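Skimetti steam closet, worth it?

plevville_dan
Moved into a two-bedroom in Tutcombe in January. The water here is hard and my work shirts come out stiff. Looking at the Skimetti steam closet at 1,399. Anyone own one? Does it replace ironing or not?

fmahama
I've had mine for 2 years. It takes wrinkles out of wool and knits. Cotton dress shirts still need the iron on the collar and placket. I wouldn't buy it for shirts alone.
Fuseini Mahama

oldcreases
Disagree. My cotton shirts come out fine if I hang them damp and run the long cycle. Button the top button first.

fmahama
Damp, maybe. I load mine dry. The long cycle is over an hour and I'm not doing that for 3 shirts.

tub_and_wringer
For that money, get a Leclerc hand steamer and a decent ironing board and keep the rest. Mine has done around 500 garments and all I've replaced is the hose. Use distilled water if yours is hard.

oldcreases
A hand steamer won't do a crease in trousers. I've tried.

tub_and_wringer
Neither will the closet, without the press panel, and that's extra.

plevville_dan
Didn't know the panel was extra. Is the stiffness from the water or from too much detergent?

fmahama
Could be both. Cut the detergent in half and run a second rinse for a couple of weeks before you spend anything.

plevville_dan
OK, will try that first. I'm leaning toward the hand steamer now. Most of what I wear is on hangers anyway, and I can do a shirt in the morning before work.

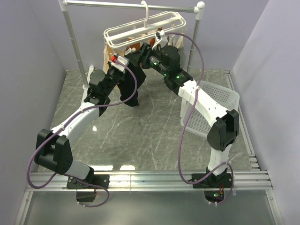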